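Cuvano 200 Screening Playback Unit

Home / Equipment / Playback / Cuvano 200

Manufacturer: Vendetti
Category: Playback, portable
Availability: Hire and sale
Hire period: 2 days minimum

Overview

The Cuvano 200 is a portable playback unit for public film screenings in rooms that have no projection booth. It holds the programme on a removable drive, plays it in a fixed order and sends picture and sound to whatever projector and amplifier the venue has. It is intended for touring showcases, campaign screenings, school halls and council chambers, where the same set of films is shown in a different room each evening and the operator may not have met the equipment before.

The unit doesn't stream. All films are loaded before the event and checked on loading, and no network connection is needed in the room. Organisers who want to take films from an online service should look at the Negri receiver, listed separately.

Programme handling

Films are arranged in a running order using the Cislow software, which is supplied with the unit and installed on the organiser's own computer. A running order can contain films, still slides, silent holds and discussion breaks. A discussion break stops playback on a chosen slide and waits for the operator to press Continue. This is the usual arrangement for programmes made up of short extracts, with a speaker introducing each one.

The start and end point of every film can be trimmed in Cislow without altering the original file. Trim points are stored in the running order, so the same file may appear more than once with different extracts. Sound level is set per item. Where extracts come from several sources, run the level check before export, as differences between them are more noticeable in a small room than on headphones.

Subtitles are read from a separate file or from a track within the film. Size and vertical position can be changed for the whole programme. For rooms with a flat floor and no raked seating, the upper position is recommended, since the bottom of the screen is often hidden from the rear seats.

Once the running order is complete it is exported to the drive. Export includes a full read-back. A drive that fails the read-back is marked and will not be accepted by the unit.

Connections

Picture output is by HDMI, with a locking collar on the unit side. Sound is available on the same connector and also on a pair of balanced outputs, which may be used at the same time. There are 3 USB sockets: one on the front for the programme drive and two on the rear for the operator's keypad and a software update drive. The rear sockets do not accept programme drives.

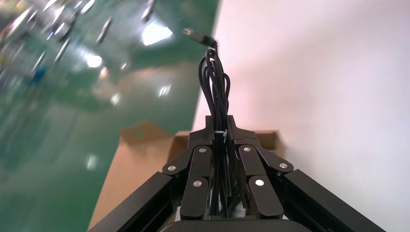 USB cable, black, with the length looped and bundled.

The keypad works over its own cable at any distance up to the length supplied. Extension cables are not supported. If the operator must sit away from the unit, move the unit and extend the picture and sound lines instead. Cables should be uncoiled fully before use and laid along a wall where possible. Any run that crosses an aisle must be covered.

Operation

The front panel has a two-line display and four buttons: Play, Hold, Continue and Back. The display shows the current item, the time remaining and the name of the next item. Back returns to the start of the current item; a second press within two seconds moves to the item before it. There is no fast-forward control on the panel. This can be enabled in Cislow if the organiser wants it for rehearsal, and should be disabled again before the public event.

If mains power is lost, the unit restarts on the slide preceding the interrupted item and waits for Continue. It does not resume partway through a film.

A test pattern and a tone can be called up at any time before the first item has been played. After that they are locked out until the programme is reset.

Supplied with hire

Cuvano 200 unit in carry case
Programme drives, 2
Operator's keypad
Mains lead
HDMI cable, locking
Pair of balanced audio cables
Printed quick guide
Cislow software licence for the period of hire

Projector, screen, amplifier, loudspeakers and microphones are not included. A microphone cannot be connected to the unit. Where speakers or a panel discussion form part of the event, the venue's own mixer should be used and the Cuvano 200 connected to it as a line source.

Capacity and room size

The model number refers to the recommended maximum audience of 200 and is a guide to use rather than a limit of the hardware. The output signal is the same in any room. Above this size most venues have a technician and a booth, and will ask for the programme in a cinema format, which the unit does not produce.

Rights and licensing

Hire of playback equipment does not include permission to show any film. The organiser is responsible for clearance of every title and extract in the running order, including music, and for any licence the venue must hold. Cislow has a notes field for each item where the rights holder and the terms agreed can be recorded. The notes can be printed with the running order but are not written to the drive.

Collection and return

Units are collected from the hire desk or sent by carrier. The hire period starts on the day of delivery. Please return drives with the unit; their contents are erased on return and cannot be recovered. Bookings for January should be made early, as a number of units are withdrawn for service during that month.

Charges for missing items are set out in the hire terms. A damaged locking collar is charged as a repair to the unit and not as a cable.

Known limitations

Films with more than one sound track play the first track unless another is selected in Cislow.
Slides with transparent backgrounds are shown on black.
Running orders made in earlier versions of Cislow must be opened and exported again.
The clock in the unit is not adjusted for summer time. It is used only in the event log.

Contacts

Hire and availability: Maëlys Poulain
Technical questions, drive preparation and Cislow support: Arnout Stevens

When reporting a fault, please give the serial number from the underside of the unit and the version of Cislow used for the export. If the unit still starts, leave the programme drive in place until the event log has been copied.

Related items

Negri receiver
Spare programme drive for Cuvano 200
Operator's keypad, replacement
Carry case, replacement foam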